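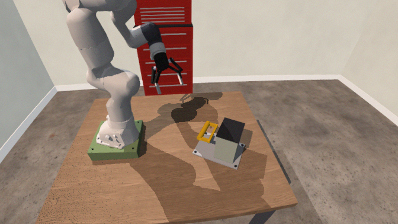

Running the sim demo at an open day, quick version. Wrote most of it on the train home from Endach, 19 Mar 2018, so excuse the fragments. You need one decent PC, a big screen, a controller for visitors and a spare controller. Start every visitor from the same state: arm parked at the back of the table, gripper open and empty, yellow handle on its plate where they can see it. Bright yellow helps a lot. People standing three rows back still know what the goal is. Don't explain anything yet, just let them look.

Before the doors open

1. Boot, log in, kill updates. Kill them again. Remton laptop rebooted itself mid-demo in July and we stood there for 9 minutes.

2. Load the arm scene and save the start state to a key. Ours is R. Tape a label next to it, other people will be running the booth while you eat.

3. Turn the arm speed down. Default is fine for us, way too twitchy for a ten year old. I use 300 on the slider in Sestex. Carla Khasawneh likes 175 and she's probably right for the morning school groups.

4. Shadows stay ON. Costs you frame rate but visitors use the gripper's shadow to judge how high they are over the table. Turned them off once and everybody crashed into the tabletop.

With a visitor

5. Hand over the controller. Say "get the yellow handle" and step back. Resist grabbing it off them.

6. First miss: hit R, no comment. Second miss: show them the wrist rotate button. The plate sits at an angle to the table so coming straight down with the fingers square to the edge rarely works. Most people get it after teh rotate.

7. Got someone keen? Switch to the multi-fingered hand. Different camera too, from behind the palm toward the handle. Tell them to put one finger through the opening first and only then worry about the rest. Going for all the fingers at once just shoves.

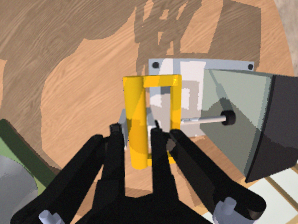
8. Reset and swap visitors. Two tries each when there's a line, otherwise let them play.

9. Questions. "Is it a real robot?" will be most of them. Say no, it's a simulation, and point at the Ene poster if you've brought it. Had over 491 people through the hall so have a short answer ready.

Packing up

Export the logs BEFORE you shut down. They don't autosave. Delia Furtună has the script, ask her for the newer one, the old one chokes on accented file names. Controllers back in the padded box, batterys out. Bring your own extension cord next time, the hall ones are too short.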